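Pletent Household Forum > Kitchen > Storage and Tidying

Thread: The bag of bags has won

gumleaf_gary
Tuesday, September 18, 2018
We have a Gernden pull-out in the kitchen that was meant for oils and sauces. It now holds roughly 200 plastic bags, all of them inside one other plastic bag, like some sort of awful pudding. Opened it last night and it wouldn't close again. How is everyone else storing theirs? I'm not after a lecture, I get those at home for free.

benchtop_bev
Fold them into triangles. Flatten, fold lengthwise, then corner over corner like a samosa. Mine live in an old tissue box. Takes me one episode of whatever's on.

notyourmum
Triangles are for people with no laundry to do. Squash the air out, knot it once, chuck it in the drawer.

benchtop_bev
And then you need one in a hurry and spend your evening picking at a knot with a fork. Enjoy.

sockdrawer
Depends on the bag, I reckon. The thick ones fold nicely. The thin see-through white ones slide about and puff up again the second you let go. I pinch them in the middle, give them one good shake and stuff them in a tube.
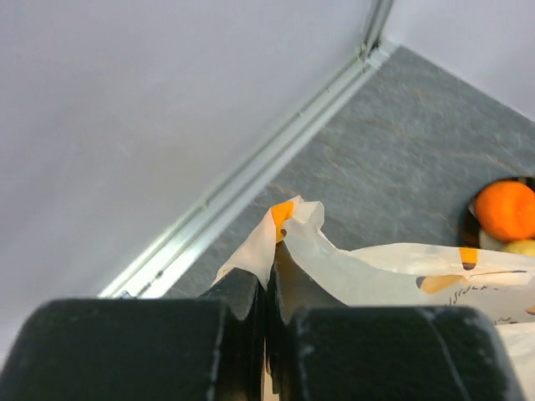
Re: The bag of bags has won

gumleaf_gary
Yep, that's the type, white and crumply with the orangey-yellow bits printed on. At least 2 in every 3 of mine are like it. They also seem to breed on the counter next to the fruit bowl.

notyourmum
Everything breeds next to the fruit bowl. Ours has grown batteries.

lidless
I bought a Dubey dispenser, the tube with the hole in the bottom. Holds plenty, but pull one out and 6 follow it like magician's hankies. Went back to a drawer by January.

sockdrawer
You're overfilling it, lidless.

lidless
I'm filling it to the line, sockdrawer.

benchtop_bev
Gary, keep 20 and take the rest back to the shops, if yours has a bin for soft plastics. You will not need 200 bin liners before the weekend.

gumleaf_gary
Tried a triangle. It looks like a samosa somebody sat on. Only 199 to go, so if anyone has a spare tissue box, sing out.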